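Rusirari Community Help
Hand-held kits > Buying and trial units

Is the Roleo pair kit good enough for clothing work on a bed, or should I wait?

Seung-woo Seo
Posted February 13, 2025

Hello everyone. I have a trial unit of the Roleo from Umameck, the pair version with two grippers, and I must decide if I buy it or send it back. The offer I received is $3,803 for the pair, with the charging case and access to their upload tool. For our small group this is serious money, so I would like to hear from people who have used it longer than me.

We record household work with clothing: picking up, sorting, folding. We do it in normal bedrooms with normal beds, because our client wants it like this. On a table the kit was easy from the first day. On a bed I am less certain.

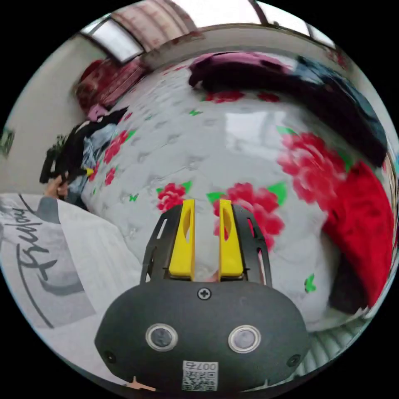 Gripper view of the bed work. The black things are the difficult ones.

My first problem is dark clothing. When several black or navy pieces lie together, I cannot find the border between one piece and the next in the video, and the people who label our recordings complain of the same. The quilt has big red flowers and small quilting marks, so for position tracking I think it is a good surface. But when I come close to the dark pile, the view fills with black and I am afraid the tracking will drift. Is there an exposure setting which I did not find? The manual mentions "fixed" and "auto" and does not say more.

The second problem is the fingers. They are good with denim and fleece. With thin knit fabric they often take two layers when I want one. I saw that Umameck sells softer finger pads under the name Ma. Has anybody tried them on the yellow fingers? I could not find out if they cover the slot in the middle or leave it open. 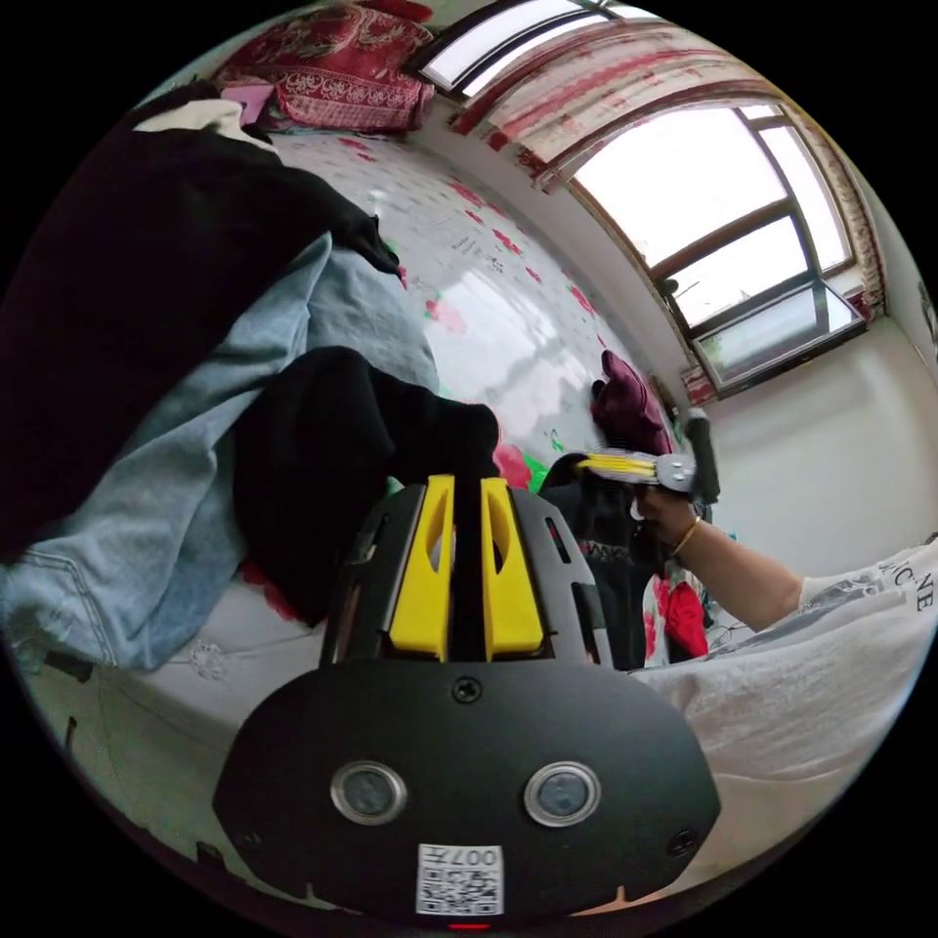 The third matter is working with both hands, and this is the reason I asked for the pair and not the single unit. The software must know where each gripper is compared to the other, and for this the sales person told me that it helps if one camera can see the other gripper. In a big room I believe it. At a bed you stand close and lean over, and your own body is often in the way. When one gripper holds the black fabric and the other comes in from the right side with its fingers toward the pile, as I have it here, the second one is well in view, but a loose white T-shirt also takes up the lower right corner. I do not know if the sleeve can disturb the result. Should my people wear tight sleeves?

Battery is fine for us. They promise up to five hours and I have no complaint.

Thank you for reading such a long post. I must answer Umameck before the trial is over, so short answers are also welcome.

fernhollow_lab

We bought the pair last June and kept it. Going through your points:

Exposure. Use "fixed", and set it while the gripper is held over the dark clothing, not over the white bedding. If you set it on the white, all your blacks become one flat shape. The window will then be too bright in the video, and we accept that. Close the curtain halfway if you want, but do it before you start and leave it alone until you finish. In "auto" the picture gets brighter and darker each time you turn toward the window, and our labelers disliked this more than the dark clothes.

Drift. For us it came mostly from staying too long with the camera right over the pile. Ask your people to lift the gripper a little between two pieces, so that it sees the printed bedding and the wall again. They will forget at first. We wrote it on a paper and taped it inside the lid of the case.

Sleeves. A sleeve which stays in the corner gave us no trouble. A sleeve which hangs between the two grippers did. We roll them up to the elbow. Bracelets and watches we leave on.

Ma pads: we have only tested them on towels, so I cannot speak for thin knit. They leave the slot open.

On the price, ask whether the upload tool is included after the first year. In our contract it was not, and I found this out from the invoice.

tobbe77

Just buy the single one and do one hand at a time. Works for me

fernhollow_lab

@tobbe77 For picking up, yes. For folding a pair of jeans on a soft bed I would not like to try it.

Seung-woo Seo

Thank you both. I set the exposure again over the black clothes and now I can see the folds in most of them, so this was my mistake and not the fault of the kit. I wrote to Umameck about the upload tool after the first year. If the answer is good, I will take the pair and order one set of the Ma pads to test on the thin knit. I will put the result under this post.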